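Noman Ansari has been dreading his mother's birthday since May, and he'd like it on record that he loves his mother very much.

"It's the phone calls," he told me, pouring a second cup of tea I hadn't asked for but was glad to have. "Everyone calls. My aunts in Branwood call to ask what I'm cooking, and then they call each other to discuss what I said - and then they call me back with corrections!"

The family has been gathering at his place for years now, ever since his older brother moved to Honorato and got himself excused. Last year there were 30 people, and up to 85 samosas went missing before anybody sat down. He suspects his cousins (he has a lot of cousins, and they own coats with very deep pockets). 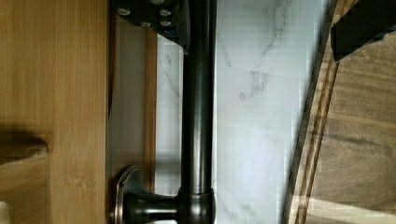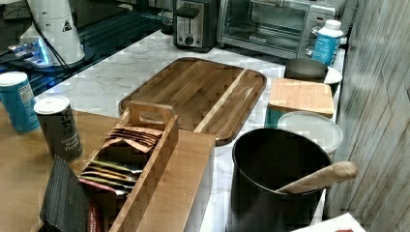 "Then there's the present," he went on. "She says she wants nothing. One year I believed her. I was 30 minutes into the drive home from the restaurant before she spoke to me again, and what she said was, 'Your brother sent flowers.'"

I asked whether he'd thought of skipping a year, maybe taking her somewhere quiet. He laughed for a good long while at that, and then he told me about the family group chat, which had 97 unread messages when he woke up that morning, most of them about whether the cake should have nuts.

"And should it?" I asked.

"My mother doesn't like cake," he said. "She likes watching us argue about it."

He'd already ordered one, with nuts on one half, and he was hoping his aunts wouldn't ask which half was bigger.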